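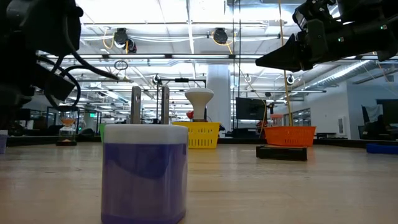
Fig. 6 – Sorting table, with canister and baskets.

Section 4. Setting up the sorting table

For all Drulon basket sets, Sudville and Alvarado layouts. Read Section 3 first if the baskets are still in the shrink wrap. Revised 9 January 2023.

4.1 Before you start

You need:
Flat table, wiped down
Drulon baskets, small, slotted sides
One canister with lid
One small cup for screws, fuses, odd bits
A dry cloth
Avik label strips (optional, one roll does the whole set)

Table height does not matter much. Light does. If you are squinting at the print on a charger you are too far from the lamp.

Note: do not set up on a tablecloth. Baskets drag it and everything goes with it.

4.2 Placing the baskets

1. Clear the table. All of it, not just the half you plan to use.
2. Put the baskets toward the far side. Small stuff gets sorted in front of them, so leave that part open.
3. Leave a hand's width between baskets. More if you have big hands.
4. Canister goes near you, lid on. Cup beside it.
5. Want one basket higher than the rest? Set it on a solid block. Check it sits flat. Push down on each corner – if it rocks, take it off the block.

Basket colors are up to you. Yellow, green and orange all have the same slotted pattern, so pick a color for each kind of item and stick to it. Write it down somewhere. People forget in a week.

Caution: never put a block on top of a basket. The rims will hold 40 ounces spread out evenly and not much more in one spot.

4.3 Light bulbs

1. Bulbs off and cold before handling. Wait longer than you think you need to.
2. One large flood bulb per basket. Dome up, neck down.
3. Do not stack a second bulb on the first.
4. Small things can share the basket as long as they are soft or light. No tools, no batteries.
5. Keep the bulb basket away from the table edge.

Caution: a cracked bulb does not go back in the basket. Wrap it, tape it, follow your local rules for disposal. Wipe the basket out with a damp paper towel and throw the towel away too.

If the box is gone, write the wattage on a label strip and put it on the basket, not on the glass. Labels on glass bake on and wont come off.

4.4 USB wall chargers

Cube type only. Anything with a cord attached goes in the cord bag, see Section 5.

1. Unplug. Take the cable out of the charger.
2. Look over the prongs. Bent, black or loose – set it aside, do not sort it.
3. Wipe with the dry cloth. No sprays.
4. Put the charger in the basket with the prongs up if it will stand that way. Easier to grab, and easier to see a bent one.
5. Group by color band if yours have them.
6. Stop when the bottom of the basket is covered. One layer.

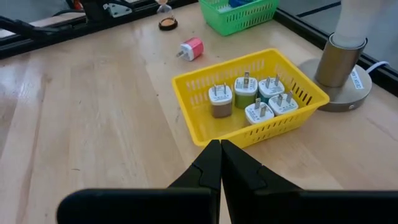 Five in a yellow basket is a comfortable load for one layer. They will lean on each other a bit, that is fine, no need to line them up like soldiers. An odd one left out on the table, like a pink one with no others to match, can wait until the rest are done. Then it either joins the basket or starts a new one.

Note: the small print on the white end gives the output. A charger marked 2,000 mA is fine for most phones. Tablets usually want 3,000 mA or so they say on the tablet's own label – check there, not here.

Caution: sorted chargers are stored chargers. Do not plug one in while it is sitting in the basket.

4.5 The canister

1. Lid on whenever you are not putting something in.
2. Dry items only.
3. Lift by the body. Lifting by the lid works right up until it doesnt.
4. Do not fill past the bottom of the lid rim.

4.6 Finishing up

1. Go over the table once with your eyes at table level. Fuses roll.
2. Empty the cup into teh canister or the trash. Do not leave it for next time.
3. Label each basket on the short side.
4. Carry baskets one at a time, both hands. Bulb basket first.
5. Shelf them with the heaviest at the bottom.

Recheck everything in May. Pull out whatever has not been used and pass it on.

4.7 Common problems

Basket bows at the sides: too full. Take out the top items and start a second one.
Chargers keep tipping over: basket is too empty, or the table is not level. Lay them flat instead.
Small bits fall through the slots: wrong container. Use the cup.
Label will not stick: basket is dusty. Wipe, dry, try again. Press for a count of 6.
Color faded on one side: stored by a window. Still usable, just ugly.

Cord bags and hooks are next, Section 5.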